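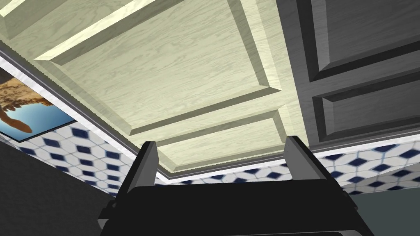

Section 4: Setting up price alerts in Lundora

Price alerts are the part of Lundora most shoppers fall in love with, so take your time over this section and get yours set up the way you like them. An alert watches one item on your wish list and sends you a note when a store drops its price to the number you picked. It helps a great deal to be specific when you name the item. If you're after a pale door with recessed panels and a wavy wood grain, like the one in the picture, type all of that in — "door" by itself will bring you every screen door and cat door on sale in the country!

Before you begin, sign in and make sure your wish list has at least one item on it.

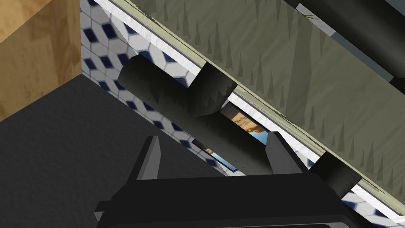

Written by Jordan Cheetham
Checked by Bình Lại | Last updated in August

1. Open your wish list and tap the item you'd like to watch.

2. Tap Set Alert. Type in the most you'd be happy to pay, shipping included. If the item sells for $493 and you'd jump at it for $425, then 425 is your number.

3. Choose your stores. Irora and Nwosu are switched on for you already, and you can add up to 40 more from the list underneath.

4. Pick a time of day for your notes. Mine come at 7:30 a.m., with coffee, but any hour is fine.

5. Tap Save. A small green bell appears beside the item.

Note: Coupons from Nineo are counted after the alert price, so you may pay a little less at checkout than your note says. Enjoy it!

Note: Alerts run for 35 days and then go to sleep. Tap the bell to wake one up again.

Caution: An alert doesn't hold the item for you. Sale stock can go quickly, and we can't ask a store to honor a price once it has changed.

Caution: Deleting an item from your wish list deletes its alert as well.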